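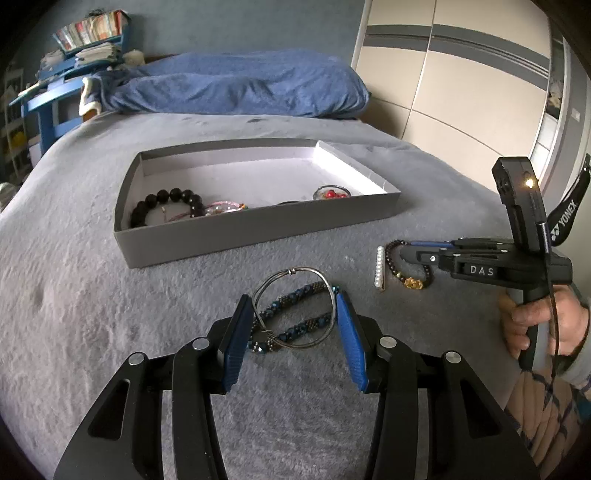 Silver wire bangle and a beaded bracelet with blue crystals.

Skallwood mail converter gets a proper update, and I've spent a week with it

04/08/2018

If you've been reading my little corner of the site for a while, you'll know I have a long and grumpy history with old mail archives. So when Janar put out version 6 of Skallwood, their mailbox converter, I cleared my arvo, put the kettle on and pointed it at the ugliest pile of mail I own.

For anyone who hasn't met it, Skallwood takes old mail files and turns them into something your current mail program can open. The last version did the job but it was slow, and it had a nasty habit of stopping dead at the first damaged message without saying which one it was. I complained about that in January, and so did plenty of you in the comments (some of you quite colourfully).

The big change is that it now skips damaged messages, keeps going and writes them all to a log. You get the folder, the subject line if it can be read, and the date. I had 18 bad messages in my test archive and every one of them turned up in the log, so I could go and fish out the two I cared about from an old backup. The rest were newsletters. No loss there!

There's also a preview pane now. You open the archive, have a look around, tick the folders you want and leave the others behind. I can't tell you how happy this makes me. My archive has a folder called "Misc 2" that I'd be glad never to see again, and for the first time I didn't have to bring it along.

Calendars are still a bit of a mess, I'm sorry to say. My one-off appointments came across fine but anything repeating got split into separate entries, so my dentist reminders are now scattered through the calendar like confetti. I emailed Davina Rutherford on the support desk at Janar, and she wrote back the same day to say they know about it and a fix is planned for the next release. She wouldn't give me a date and I don't blame her.

Speed is much better. The old version used to grind away overnight on this same archive, and this one was done before I'd finished making dinner. It's over 400 MB of mail with a lot of attachments, on a laptop that was nothing special when I bought it, so most of you should do better than I did.

A couple of warnings before you rush off. The installer wants 200 MB free on your system drive, even if you tell it to put the program somewhere else, and it won't tell you that's the problem - it just closes. Also, untick the box on the second screen unless you want the Erar toolbar as well. I didn't, and I got it anyway the first time round, so that was ten minutes of my life in the uninstall list.

If you're still on the old licence, the upgrade is free as long as you registered your copy. Iona Moncrieff from our forums found that her key was refused until she took out the dashes, so try that if you get the red message. People who bought through Grímsdóttir, the reseller, need to ask them for a new key first, and from what I'm reading in the forum thread that's taking a few days.

Would I pay for it new? Probably, if I had a real archive to rescue and not just my own hoarding to deal with. The trial version will open anything and show you what's in there, it just won't save, so you can at least find out whether your mail is readable before you spend any money. Make a copy of the file and work on the copy, please. I've had enough sad emails about that already this year.

I'm going to try it on a pile of shared mailboxes next, and I'll add my notes in the comments as I go.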